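Threads > Dustholm Toy Library > Sorting the shape blocks

1/ Right, shape block weekend is done. Long one, sorry. Typing this on the bus so forgive the spelling

2/ For anyone new: Dustholm lends out toys by the bag. The shape blocks are our most borrowed thing and also the most muddled. Bags come back with three stars and no cylinders, or a cylinder from a completely different set. Last proper sort was September and it didn't last

3/ 483 blocks in the crate when I tipped it out. Kitchen floor, naturally. Knees not happy

4/ First go was sorting by shape. Big mistake. You end up with a heap of stars in every colour and still have to go through the lot again. Colour first, THEN shape. Much quicker

5/ Then pair them up. Cylinder at the back, star in front, same colour. Reds together, greens together. The house goes on its own to the right, it's the tall one so you can spot it straight off

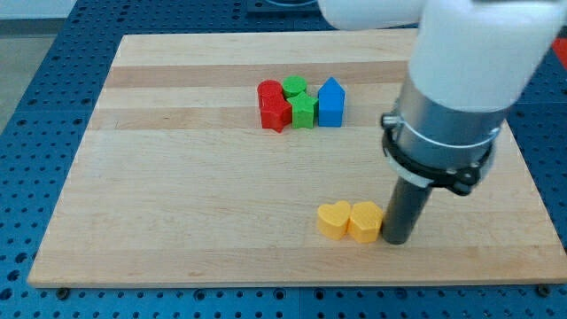

6/ ON BOARDS
Do it on a proper wooden board if you've got one. Blocks stand up nicely and the colours show against pale wood. I tried the carpet and they fell over if I so much as breathed

7/ Stripy maple sort of thing is lovely. Doesn't need to be posh though — a chopping board will do, just not the one you use for onions

8/ Bags. We use the Olen drawstring ones, 14 blocks to a bag. Tried 16 and the string wouldnt pull shut. The Petrenko zip ones are nicer but small fingers can't work the zip

9/ Got a few odd ones left over. Two cylinders that don't match any green we own?? Might be from the old Zokurov set. If your missing some have a look in the tub by the door

10/ Washing: warm water, bit of washing up liquid, old toothbrush for the points of the stars. Crumbs get in there. Dry them on a tea towel overnight — don't bag them damp, I did that once and the smell was something else

11/ Bags back on the shelf from Saturday. Please check yours before you return it. Please. My knees

Recent posts
Jigsaws with one piece missing: keep or bin?
Wanted: drawstring bags, any size
How we label the train track boxes
Dolls' house furniture, what came back and what didn't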